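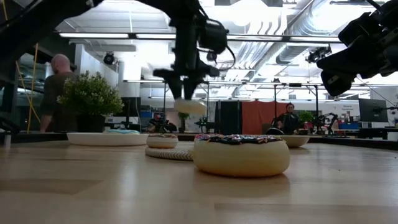

Sprinkled donuts, a coaster and a plate on a wooden tabletop.

Wholesale Orders and Deliveries: Frequently Asked Questions

Grenovberg Bakery supplies yeast and cake donuts to cafes, offices and schools in Golgate and Mosthorpe. Answers on this page apply to wholesale accounts only. Last revised 11/21/24.

How do I open an account?
Complete the account form and return it with a copy of your resale certificate. Ho-yin Choi reviews applications and assigns a customer number. Orders cannot be entered without one.

What is the minimum order?
Eight dozen per delivery. Flavors may be mixed in full dozens. Half dozens are not packed for wholesale.

What is the largest order you can fill?
Daily capacity reserved for wholesale is 196 dozen across all accounts. Large orders are accepted in the sequence received, and a request that exceeds remaining capacity is returned with the quantity available.

When is the order cutoff?
Noon on the day before delivery. Changes to flavor are accepted until cutoff – changes to the delivery address require a phone call to Pui-shan Sin at extension 731.

Which toppings are available?
Plain glaze, chocolate icing, colored icing and sugar. Sprinkles can be added to any iced item at no charge. Color matching to a company logo is not offered. Icing colors vary slightly between batches.

How should the donuts be stored?
Keep them in the closed box at room temperature, away from direct sun. Refrigeration speeds up staling in yeast donuts and causes icing to sweat when the box is opened. Cream-filled items are the exception and must be refrigerated on arrival.
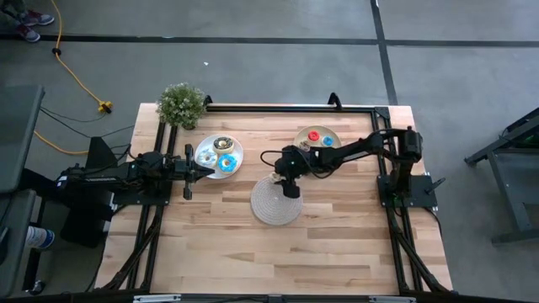
Iced items should be moved to a plate or tray in a single layer. Stacking is acceptable for sugared and plain items only. Unsold product should be discarded at the end of the day of delivery.

Can they be frozen?
Unfilled, uniced donuts can be frozen for up to three weeks in an airtight bag. Thaw in the bag, unopened. Iced donuts lose their surface finish after freezing and are not covered by the credit policy.

Do you provide allergen information?
A sheet is included with each invoice. All items contain wheat, milk, egg and soy. Nuts are used in the same kitchen, and no item is sold as nut-free.

How are shortages and damage handled?
Report them by email to Yung-ching Ng before close of business on the delivery day. Include the customer number, invoice number and box label. Approved credits appear on the next statement.

Do you deliver to Yuen?
Not at present. Accounts there may collect from the Mosthorpe dock. A route is under review for April.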